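Household Linen Care Log

A small data set of laundry and bedding records kept by households in and near Isside. Each row is one wash load, with what went in, how it was washed, how it was dried, and how the fabric held up. The records come from paper diaries that were typed up later.

The set covers 38 households and 367 loads. It is meant for people who study home water use, fabric wear, or how people sort and store bedding. It is small, and it should be read as a local record only.

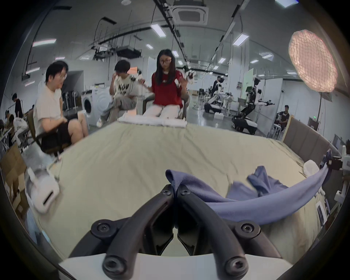
By Kumudini Mridha and Robel Abdella
Posted January 12, 2022 | Version 2

Background

The log started as a side project of a water-saving drive. Households were asked to write down every load that had at least one sheet, towel, pillowcase or blanket in it. Loads of clothing only were left out. Most diaries run for one month, though a few stop early and two run over.

Jamila Talukder wrote the diary sheets. Jahangir Dewan typed them up and checked the typed rows against the paper.

Files

loads.csv – one row per load
items.csv – one row per item type within a load
homes.csv – one row per household, with no names or addresses
notes.txt – free comments, lightly edited for spelling

The files join on home_id and load_id. All text is UTF-8. Empty cells mean the diary was left blank at that spot. A zero is a real zero.

Columns in loads.csv

load_id: a whole number, unique across the set
home_id: matches homes.csv
day_no: day of the diary, starting at 1
temp_f: water temperature setting in degrees Fahrenheit
fill: quarter, half, three-quarter or full, as judged by the person doing the wash
spin: low, medium or high
dry: line, rack, machine or mixed
softener: yes or no
rewash: yes if the same load went through again on the same day 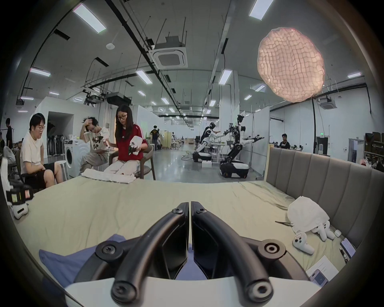
Fill level is the weakest column. People judge it by eye, and a half load in one home can be a full load in another. Version 1 turned the four levels into pounds using a fixed table. We took that out, and anyone who still has the old weight_lb column should drop it.

Temperature was copied from the dial or the display. Some machines only say cold, warm or hot. For those, temp_f is empty and the word is kept in temp_word.

Columns in items.csv

item: flat sheet, fitted sheet, pillowcase, bath towel, hand towel, blanket or other
fiber: cotton, linen, polyester, blend or unknown
age_yr: age in years, often a guess
wear: 0 to 3, where 0 is no visible wear and 3 is a hole or tear

Wear scores were given by the household. Pilling counts as 1. Thin spots that let light through count as 2. Fading was not scored, and comments about it are in notes.txt under the household number.

Known problems

– Nearly 100 item rows have fiber set to unknown, mostly towels with the label cut off.
– Line drying is more common here than it would be in a winter set. No diary was kept in February.
– Home 31 used a shared laundry room and did not record spin speed.
– Duvet covers were entered as "other" by some homes and as "blanket" by others. We have not tried to sort this out.

Folding and storage sheet

Each household also filled in a one-page sheet on how bedding is folded and where it is kept. The answers are in homes.csv, in the columns that start with st_. Fitted sheets have their own column, st_fitted, with the values folded, rolled, bunched or on_bed. The last one means the sheet goes straight back on after drying and is never stored.
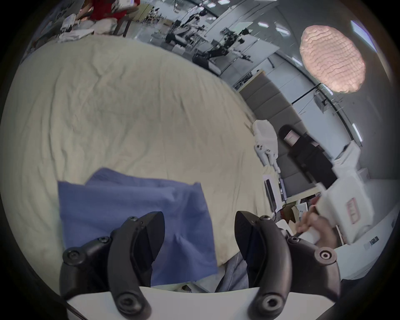 Changes since version 1

– Removed weight_lb from loads.csv
– Added temp_word
– Fixed day_no in three diaries that started at 0
– Merged "tea towel" into "hand towel"

Use and contact

The files are free to use and share with credit to the authors. Please do not try to work out which household is which. Corrections go to Rizwan Mridha, who keeps the paper diaries and can check a row against the original if you send the load_id.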